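Technology > Features > Work and Machines

News Features Reviews Podcasts Subscribe

Teaching the shop assistant that can't be told

At Irner, a training site for retail robots, the working day starts at 7 am with somebody putting the shelves back the way they were the day before. Bottles go label out. Snack packets go back on their rails. Then the first operator sits down, picks up a pair of hand controllers and starts moving groceries.

The job is called demonstration. An operator does a task through the robot, start to finish, while the system records what the cameras saw and what the arm did. Do it enough times, with enough variation, and a learning program can be trained to do a version of the task without the operator. The trainers at Irner have recorded 3,195 demonstrations since June, nearly all of them jobs a teenager would pick up in a first shift: take a bottle off a shelf, put it on a counter, take it back.

Xiomara Mbeki runs the floor. She spent nine years managing supermarkets before this and says the old job was better preparation than the engineering course she took at night.

"I know what a shelf looks like at four in the afternoon," she says. "The programmers had everything lined up like a catalogue. Customers don't leave it like that."

There are two ways to show the robot something. The first is to take hold of the arm and push it through the motion, with the motors slack enough to give. It suits short moves, such as the angle for getting fingers around a bottle neck without knocking the bottle beside it. It is also hard on the shoulders, and the trainer's own hands and sleeves end up in the recording.

The second is remote control. The operator sits at a desk behind a partition and works from the camera feeds, one of them at the wrist. Irner uses software called Lulance for this, and most new starters hate it for a week. The wrist view swings whenever the arm swings. Depth is hard to judge. You can be sure the fingers are either side of a packet and close them on nothing.

Mbeki makes trainees work from the wrist view alone for their first two days. If you can't see the bottle from there, she tells them, the robot can't learn it from there either. She also bans them from looking over the partition, a rule that gets broken most mornings.

Speed is not much valued. A good operator might record 30 clean runs in a shift. A fast one might record twice that and have half thrown out, usually for hesitating over the grasp or wobbling on the way down. The program copies what it is given, and for a fortnight last winter it copied one operator's habit of nudging every bottle to the left before picking it up. Finding the cause took longer than fixing it. They had to pull 398 recordings.

Moving between shelf and counter causes more trouble than the picking. A robot that can grip a jar perfectly well will still stop short of the counter or come at it from a bad angle, so on Saturday the team records nothing but approaches. The operator drives in, lines up, backs off and starts again from somewhere else. It's dull work and the roster rotates it.

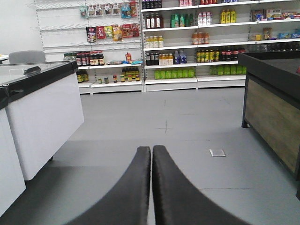 The wrist view on the training shop floor, with the gripper pointed at the gap between the two counters and the drinks shelves behind.

Training shops like this one have a known weakness, and Mbeki raises it before she's asked. The light doesn't change much and the stock stays familiar. A program called Dogar, trained only on last year's recordings, did well at Irner and poorly in a borrowed corner store with a sloping floor and a sunny window. The current one, Namel, has had 700 of its demonstrations recorded with the lamps moved, the products swapped or the shelves left in a mess on purpose.

She wants another 1,000 of those before anyone takes it off site again. The budget covers fewer than that, and the argument over the difference was still going when I visited.

I had a turn before lunch. My task was to lift one bottle and set it down on the counter. On the first run I closed the gripper too early. On the second I got hold of the bottle and put it down so slowly that the trainee beside me checked her phone. Mbeki watched the replay and marked it for deletion.

"You stopped three times on the way over," she said. "It'd learn to stop three times."

14 comments | 62 shares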